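Topic: Hand-held grippers for towel folding, how we look after the fingertips
Board: Grippers and end effectors

obura_tom
Finally got our pair of Folis hand grippers into a routine I like! We log towel folds with them, two grippers to a table, and the yellow tips get all the abuse. My rule now is to wipe the tips and check the jaw zero every 13 folds, with the towel folded up between the fingers. Terry lint is sneaky stuff.

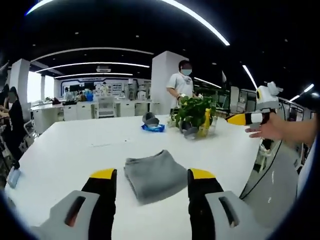

Reply 1
nilikfan
Love it, but 13 seems like a lot of stopping. We're at 979 folds on one set of tips at Cornilier and I only wipe at lunch. Are you on cotton or microfiber?

Reply 2
obura_tom
Gray terry, loopy as anything. The corner pinch is where I notice a dirty tip first. The fingers close, it feels fine, and then the corner creeps out when you pull (drives me nuts). So I test on a spread towel, one gripper on the near corner and the other over at the far left one.

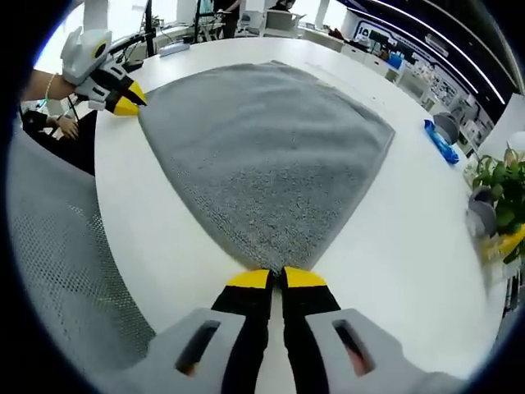 Reply 3
padswapper
I'd skip the wiping schedule and swap pads at 1,000. Wiping too often with cleaner made ours slick, and the Nilik pads we tried were worse.

Reply 4
obura_tom
Dry cloth only here, no cleaner! Agree on slick pads though. I'll try stretching it on Tuesday and see if the zero drifts.

Reply 5
nilikfan
Check the 2 finger screws while you're in there. Mine were loose and I blamed lint for a week.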